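May, towel bench, after morning tea

Wendell's question from last week was whether the plush towels will ever sit square once they're folded, and I've spent a happy hour fussing over it. My feeling is that they won't, quite, and that we should stop asking them to. The pile is too soft to hold a crisp line, however nicely the corners meet, and I'd sooner allow a bit of slack in the notes than have Esperanza refolding the same towel until lunch. The red one is a fair specimen: a neat rectangle in the middle of the black top, edges a touch wavy, bottom edge a little lower on the left. I'm calling that a pass. 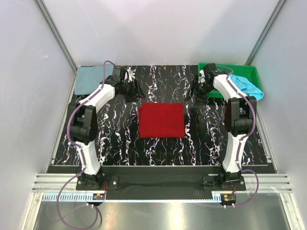
Cloths and tray

Grey-blue cloth lying flat in the back-left corner, light blue one bunched in the green tray and hanging over its right side. I do like the green tray (such a cheerful colour!) but the rim is a nuisance for anything draped. Ask Otis if there's a wider one in the Flostum cupboard. Marcus wants the light blue folded next, in thirds.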